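Visite de l'hôtel Cornow, journée portes ouvertes

L'hôtel Cornow rouvrait ses portes aux riverains avant la saison, le 22 juillet 2021. L'entrée se fait par la cour, côté rue Grustley. Anderson Moura, le directeur, menait le premier groupe. Il a surtout parlé de la charpente et de l'escalier, refaits en 12 mois – la toiture attendra.

Le bâtiment compte 40 chambres sur trois étages. Celles du deuxième gardent leurs anciens parquets. Les lits jumeaux y sont encore la règle.
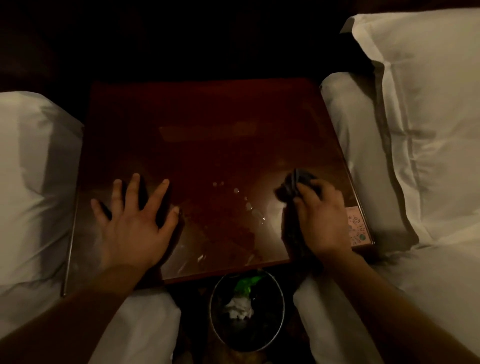 Coup de chiffon sur une table de chevet, entre les deux lits.

La visite se termine à la cave, où l'on voit l'ancienne chaudière Eskildsen, hors service. Comptez une bonne heure, escaliers compris. Café offert dans la salle du bas.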